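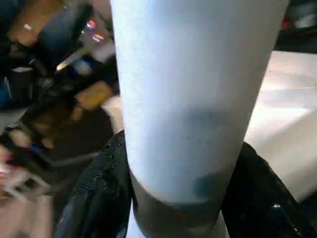 Gifty Amissah had kept the cup from the ferry for eleven years, and now it would not go in the box.

She tried it on its side, then upside down over the salt cellar. The lid of the box stayed up by the width of a finger. It was Sunday, the van was booked for eight the next morning, and there were still two shelves to clear.

"Leave it out," said Adom. "I'll carry it on my lap."

"You'll drop it."

"I won't drop it."

He had said the same about the lamp when they moved to Provville. She took the cup back out and set it on the table. It was a plain thing, wide at the mouth and narrow at the foot. Her mother had bought it in Trurosar for 200, which was too much, and the man had wrapped it in a page of a seed catalogue. The page was long gone. Gifty could still remember part of it, a list of beans.

Adom sat down on the floor with the tape. He was meant to be doing the drawer of string and batteries, but he had found the rent book from the first flat and was reading it.

"Fifty-five a week," he said. "And we thought he was robbing us."

"He was robbing us. There was no hot water."

"There was on Tuesdays."

She laughed and went to look for a bigger box. The only one left was in the hall, with Jacobs written on the side, and it already held his winter boots and the iron. She took out one boot, put a towel down in the space, and stood the cup on it. Then she put the other end of the towel over the top and pushed it in at the sides. It fitted well enough.

That left the boot. She held it for a while, then put it by the front door with her coat.

"What's that doing there?" Adom asked, when he came through with the tape.

"You can carry that on your lap," she said, and held the flaps of the box down for him.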